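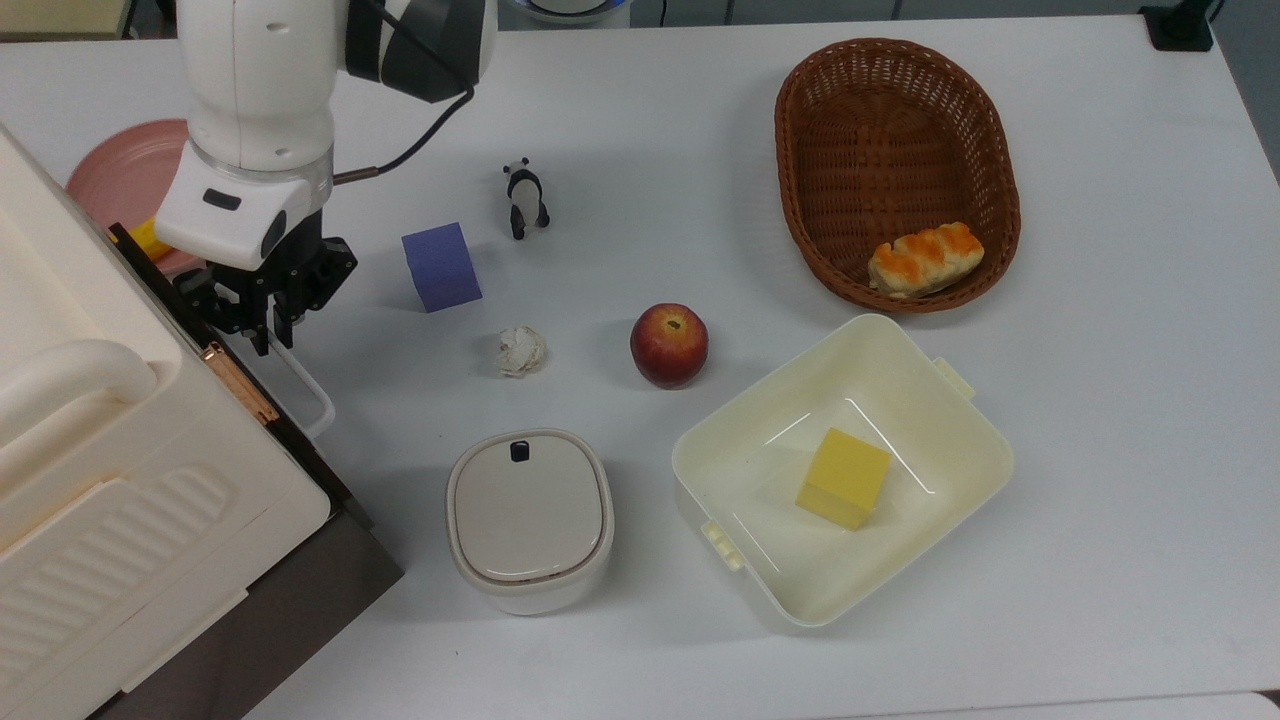 Fig. 7. White tabletop with cream-coloured appliance.

Section 2: Fitting the Wiltomero wrist splint

The splint holds the wrist close to neutral and leaves the thumb and fingers free. Read this section in full before the first fitting.

CAUTION: Do not fit the splint over broken skin, a fresh scar or a swollen hand. Refer to the person who prescribed it.

2.1 Choosing the size

1. Rest the forearm on a flat surface, palm up.
2. Pass the tape around the wrist at the crease. Do not pull it tight.
3. Compare the reading with the size card. Each size has a left and a right version.

Note: Astow liners add to the girth. If a liner will be worn, measure over it.

2.2 Inserting the stay

1. Open the palm pocket and slide in the metal stay, curved end towards the fingers.
2. Check that the bend follows the hollow of the palm.
3. Close the pocket flap fully. An exposed stay end will rub.

2.3 Fastening the straps

1. Put the thumb through the opening and seat the splint against the web of the thumb.
2. Fasten the wrist strap first, then the forearm strap, then the palm strap.
3. Make a loose fist. The knuckles must bend freely.
4. Remove the splint after 12 minutes and inspect the skin. Red marks should fade before it is refitted.

CAUTION: Loosen all straps at once if the fingers tingle, turn pale or feel cold.
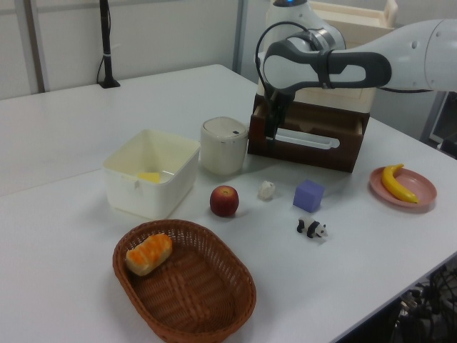 Lakshmi Naidu writes that the palm strap worked loose whenever she typed, until she refastened it with the fingers spread. The method is suitable for all sizes. Repeat step 3 afterwards.

2.4 Washing

1. Take out the stay and close all straps.
2. Hand wash at no more than 34 °C.
3. Dry flat, away from direct heat.

Replacement straps are listed under Skutatlow in the parts table.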